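4.2 Rules for recording in bedrooms

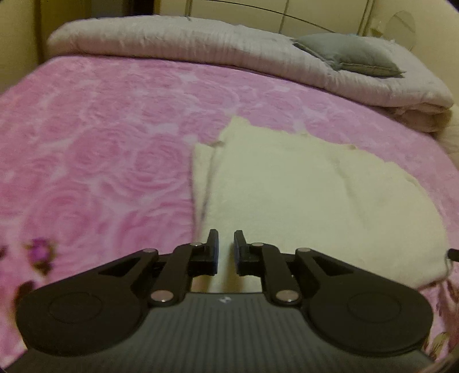
Figure 3. View from the hand-held gripper at a bed, fingers open, with a folded white fleecy cloth on a rose-patterned blanket.

The rules in this section were written for the household part of the Pravthorpe collection and were revised once, in February, after the first 307 recordings had been reviewed. Bedrooms received their own rules for two reasons. They are the most private rooms in which our operators work, and the soft items in them are difficult to label in a consistent way.

Rule B1 concerns consent. The resident signs for each room separately, and a signature for the kitchen does not cover the bedroom. The operator asks again at the door, even when the form is complete. If the resident hesitates, the room is skipped and the log entry is closed with the code "declined", without a further reason.

Rule B2 concerns the state of the room. The operator does not tidy, smooth or straighten the bed before recording. In an early draft we allowed this, and the reviewers found that the beds from one operator all looked alike. Bedding is now recorded as the resident leaves it, so that a folded comforter at the far end, as in Figure 3, stays where it is. Photographs of persons, letters and medicine must be removed or covered by the resident, never by the operator.

Rule B3 concerns the start pose. Each recording begins with the fingers fully open and empty, and both finger pads must be visible. The target item should be near the middle of the view. We do not require that the whole item is seen, because this condition was too strict for large cloths, and Wilma Menzies, who led the review, reported that operators moved backward until the item became too small.

Rule B4 concerns names. A cloth is labeled by what can be seen (color, texture, folded or not folded) and only after that by its use, if the resident has stated it. In Figure 3 the correct label is "white fleecy cloth, folded". The labels "towel" and "baby blanket" are not accepted without the word of the resident. The same holds for pillows and cushions - the size alone does not decide.

Of the 2,444 recordings submitted under the revised rules, 1,356 were from bedrooms. Reviewers returned 30 of these, mostly under B4. We consider that B2 is the rule which is hardest to check afterward, as a bed that was smoothed by the operator and a bed that was made by the resident give the same picture. For the moment we depend on the written statement of the operator. The Dastent checklist, from which we took the form of our rules, has the same weakness.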